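스테이블코인 수수료 정리하다가 멘붕 온 이야기

1월에 쓰려던 글인데 이제야 올림. 시간 없어서 막 씁니다. 오타 있어도 그냥 넘어가 주세요.

지난번에 지갑 옮기는 얘기 썼더니 댓글로 제일 많이 물어본 게 "그래서 스테이블코인은 어디다 두세요?"였음. 결론부터 말하면 지금은 Firker 지갑에 대부분, 나머지는 거래소. 원래는 Gandside에 있었는데 뺐어요. 빼는 과정이 좀 길었습니다.

일단 스테이블코인이 뭐냐. 가격이 1달러에 붙어 있도록 만든 코인. 끝. 문제는 어떻게 붙여 놓느냐인데, 크게는 발행사가 진짜 달러나 단기 국채를 쌓아두는 쪽이 있고, 다른 코인을 넉넉히 담보로 잡는 쪽이 있고, 담보 없이 알고리즘으로 수량을 조절하는 쪽이 있어요. 마지막 건 저는 안 건드림. 예전에 한 번 데여서요. 금액은 묻지 마세요...

담보형은 청산이 무섭습니다. 제가 Gandside에서 이더 맡기고 코인을 빌렸었거든요. 담보 비율 넉넉하다고 생각했는데 새벽 3시에 알림이 옴. 잠결에 폰 켜서 담보를 더 넣으려는데 네트워크가 막혀서 가스비가 평소랑 비교가 안 되게 뛰어 있고. 전송 버튼 누르고 거의 20분을 화면만 쳐다봤어요. 그날 이후로 빌리는 건 안 합니다.

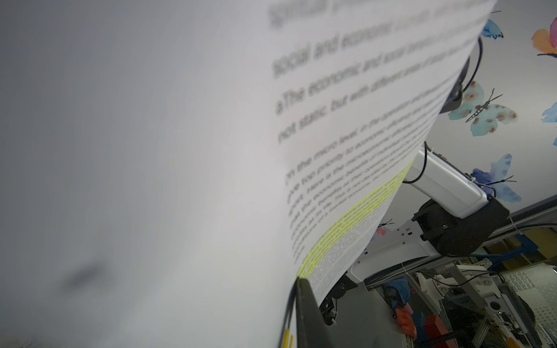 그래서 다 갚고 빼기로 했는데, 여기서 또 삽질. 출금할 때 체인을 골라야 되잖아요. 같은 이름의 코인이라도 어느 체인으로 보내느냐에 따라 수수료도 다르고, 받는 쪽이 그 체인을 지원 안 하면 찾기가 엄청 골치아픕니다. 저는 쫄아서 소액 먼저 보냈어요. 귀찮아도 이건 꼭 하세요. 도착 확인하고 나머지 보내기. 수수료 두 번 내는 거 아까워하다가 통째로 날리는 것보다 낫습니다.

그때 옮긴 게 1017달러어치. 큰돈은 아닌데 손에 땀이 다 나더라고요 ㅋㅋ 수수료로 나간 건 합쳐서 4000원. 생각보단 쌌음.

참고로 체인 고르는 건 Kusum Tomar 님 뉴스레터 지난 글들이 도움 많이 됐어요. 영어지만 번역기 돌려도 읽을만 합니다. Réka Csonka 님은 정반대로 그냥 전부 메인넷에 두라는 쪽. 브릿지 쓰는 순간 위험이 하나 더 생긴다고. 이것도 맞는 말이라 저는 아직 왔다갔다 해요. 큰 금액은 메인넷, 자주 쓰는 건 레이어2. 일단은 이렇게.

이자 준다는 상품도 물어보셨는데요. Daly에서 하는 예치 상품, 저는 안 들어갔습니다. 이자가 어디서 나오는지 설명 페이지를 두번 읽었는데도 모르겠어서. 준비금 보고서도 마지막 업데이트가 한참 전이고. 제가 못 찾은 걸수도 있으니까 아시는 분은 댓글 좀.

아 그리고 승인(approve) 취소. 예전에 연결했던 사이트들 권한이 그대로 살아있는 경우 많아요. 저도 이번에 보니까 Larnden에 무제한 승인 걸어둔 게 그대로 있더라구요. 한 번 쓰고 까먹은 곳인데. 바로 취소함. 취소할 때도 가스비 드니까 한산할 때 하세요. 저는 아침 7시쯤에 몰아서 했어요.

세금 쪽은 아직 정리중이라 다음에 쓸게요. 거래내역 엑셀로 뽑았는데 시간대가 다 달라서 맞추는 중입니다. 이제 나가봐야 돼서 댓글 답은 밤에 달게요!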